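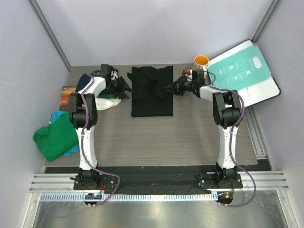 衣類の折り畳み

衣類の折り畳み(いるいのおりたたみ)は、洗濯や乾燥を終えた衣服を、収納や運搬、陳列に適した大きさと形に整える作業である。日本語では「洗濯物を畳む」「服を畳む」といい、畳んだ状態のものを畳み物と呼ぶことがある。家庭では家事の一つとして行われ、衣料品店、クリーニング店、宿泊施設などでは業務の一部となっている。

概要

多くの衣類は、平らな面に広げ、左右を内側に折り、続いて丈を縮める方向に折るという順序で畳まれる。仕上がりは長方形になるのが普通で、これは引き出しや棚が直方体であることによる。畳んだ衣類の外周のうち、布が輪になっている側を「わ」といい、布端が重なる側と区別する。収納の際にわを手前または上に向けると、一枚ずつ取り出しやすい。

折り畳みは吊り下げ収納と対比される。編み地のセーターのように自重で伸びやすいものは畳むほうが向き、仕立ての立体的なジャケットや、折り目の残りやすい薄地のワンピースは吊るすほうが向くとされる。Tシャツ、下着、部屋着などはどちらでもよいが、場所をとらないため畳まれることが多い。

作業面

作業には、衣類を広げた大きさより一回り広い平面があるとよい。食卓や作業台のほか、床、畳、ベッドの上も使われる。硬い天板は布のしわを手のひらで押し出しやすく、縁をそろえやすい。ベッドや布団の上では面が沈むため、折り線がずれやすい。

表面の滑りやすさも仕上がりに影響する。滑りやすい天板では布を引き寄せるのは楽だが、片側を折るときに反対側まで動くことがある。これを防ぐため、折らない側を片手で軽く押さえる。店舗では台に薄い布やフェルトを敷くこともある。

黒や紺の衣類は糸くずやほこりが目につきやすい。濃色のものを畳む前には台の上を拭き、白いタオル類とは時間を分けて作業するのがよい。

基本的な手順

Tシャツなどの上衣では、次のような手順が一般的である。

1. 前身頃を下にして広げ、肩と裾を軽く引いて大きなしわを伸ばす。
2. 肩幅の中ほどで片側を折り、袖を外側へ折り返す。
3. 反対側も同じ幅で折る。
4. 裾を持ち上げ、衿の手前まで二つに折る。
5. 必要に応じてさらに折り、表に返して形を整える。

長袖の場合は、手順2で袖を身頃の縁に沿って下へ折り下ろす。フード付きのものは先にフードを平らにつぶし、身頃の上に重ねておく。ボタンのあるシャツは、第一ボタンと中ほどの一つを留めてから畳むと前立てがずれにくい。

ズボンは左右の脚を重ね、股の三角に張り出した部分を内側へ折ってから、丈を二つ折りまたは四つ折りにする。張り出しを残したままにすると、角の一つが輪郭から飛び出した形になる。

主な畳み方

平畳み
最も広く行われる方法で、仕上がりを低く平らにし、上に重ねて収納する。棚や浅い引き出しに向く。下のものを取り出すときに上の段が崩れやすい。

立て畳み
平畳みより折る回数を増やし、自立する厚みにして引き出しに並べる。全体が一目で見渡せる。薄くて張りのない生地は倒れやすく、仕切りを併用することが多い。

巻き畳み
縦長に折ったものを裾から巻く。旅行の荷造りでよく使われる。強い折り線はつきにくいが、巻きがきついと細かいしわが残る。

板畳み
厚紙や樹脂の板を身頃の中央に置き、板の縁に沿って折ってから抜き取る。枚数が多くても幅が一定になるため、店頭の陳列で用いられる。

しわと形の乱れ

畳んだ衣類に生じる乱れには、表面を横切る盛り上がり、上端の不ぞろい、角からのはみ出しなどがある。表面の盛り上がりは、内側で布が余っている場合と、折る前のしわを巻き込んだ場合に生じやすい。前者は手でならしても戻るため、一度開いて内側の層から伸ばし直す。後者は折る前に中央から外へなでておけば減らせる。

角から小さく布が突き出る場合は、袖口や裾の端が内側に収まっていないことが多い。突き出た部分を指で押し込むだけでは中で丸まり、厚みの偏りにつながる。折り返しを一段戻し、端を平らにしてから折り直すのが確実である。

衿元や脇に縫い付けられたタグは、畳む前に内側へ倒しておく。枚数の多い職場では、逆にタグを上端に見せてサイズの確認に使う例もある。

業務における折り畳み

衣料品店では、売り場ごとに畳み幅と衿の向きを定めている。試着後の商品は畳み直してから棚へ戻すため、混み合う時間帯には専任の担当を置く店もある。クリーニング店では、ワイシャツに台紙を入れて衿の形を保つ畳み方が見られる。

宿泊施設や介護施設では、タオルや寝間着のように同じ形のものを続けて扱う。二人で作業する場合は、一人が広げて片側を折り、もう一人が丈を折って積むという分担がとられる。大判のシーツは向かい合って四隅を持ち、引き合いながら折る。

保管上の注意

湿り気の残った衣類を畳んで重ねると、においやかびの原因になる。縫い目の重なった脇や衿、ポケットの裏は乾きが遅いため、畳む前に指で触れて確かめる。

長期間しまうものは、同じ位置に折り線が残らないよう、途中で折り方を変えるとよい。重いものを下、軽いものを上に置き、引き出しには上から手が入る程度の余裕を残す。プリントのあるシャツは、図柄の面どうしが密着しないよう、間に薄紙を挟むことがある。

関連項目

洗濯
アイロン掛け
衣類収納
ハンガー
風呂敷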